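About us

Search this site Enter keywords Go

Brinau is a shared kitchen and lunch club on the ground floor of the old Michalík building in Putudholm. Kazimír Hájek and Harpreet McKinnon opened it with one kettle, a borrowed toaster and a list of 30 people who were fed up with eating at their desks. We now have more than 300 members, and we still love lunchtime!

Most of what we do comes down to a good fridge and somewhere clean to put things down. Members bring what they like, write their name on it if they remember, and share the sauces (there are always sauces).

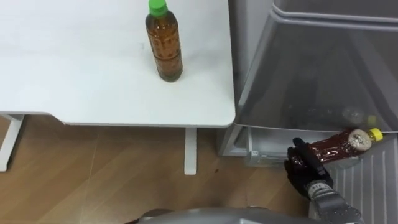

Tea on the table, sauce at the freezer drawer.

Harpreet runs the fridge rota and is very proud of it. Everything comes out once a week, the bins get a wash, and anything past its date goes. Last August we cleared out three jars of the same mustard, all open.
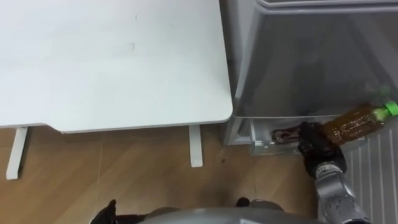
Cold tea is the club drink, and Kazimír will happily talk about it for an hour. He started making it in the back kitchen at Vanis, where he cooked before Brinau, and he still likes it dark and not too sweet. Bottled is fine too, like the amber-brown one with the green cap by the open fridge. Last year we got through 327 bottles, and that was with a cool spring.

New members are welcome at any time. Come by at half past twelve, have a look round and stay for a sandwich.

Print this page
E-mail this page to a friend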